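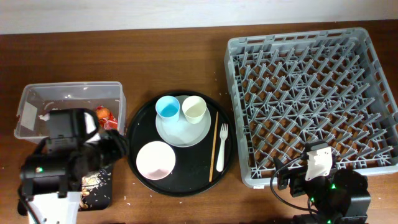 Clearing the table, cups still on the plate

Last updated: August
Print this page | E-mail this page

Scrape first or rack first?

mossyfork
So we're having a small argument at my place about how to clear up after dinner. I put everything on the round black tray – plate, cups, the pink bowl, chopstick, fork – and carry on from there to the gray dish rack. Scraps go in the clear bin on the left. My roommate says I should do all the scraps before I touch a single dish. We had rice, so you can guess what the wood looks like between the bin and the tray. Who's right?

tallow_8
Roommate. Scraps first, always. Once rice dries on a table you need a fingernail to get it off. I learned that on my Pandach table, which cost me 400 bucks and still has a dull patch where I went at it with a scrubber.

Elterberg Annie
Nope, disagree! Cups first. They tip over while you're busy scraping, and then you've got tea in your rice. I'd never leave two of them standing on a plate like that, touching and everything.

mossyfork
They've survived so far, Annie. But ok, I tried a middle way: cups get moved early, then the plate. The scraps are still waiting on the black board though, a whole pile of them, and my roommate is not impressed.
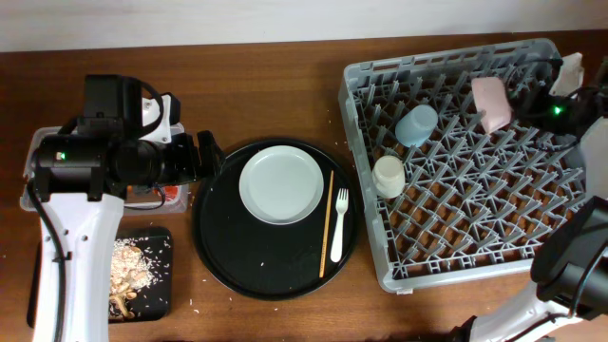 Re: Scrape first or rack first?

tallow_8
See, that pile is what I mean. Tip the board into the bin, wipe it, and then the dishes. Two minutes.

cortes_rack_fan
Can I ask about the rack? I have a Cortés one with wire slots and small bowls fall right over in it. Do those angled pegs hold a shallow bowl ok?

mossyfork
Mine does fine with plates. Bowls I lean near the side. The chopsticks I just lay flat, and I lose one about once a month.

Elterberg Annie
Get a cup for the chopsticks! Helden has a plain one, or use a jam jar – same thing.

tallow_8
Jam jar, yes. Still scraps first.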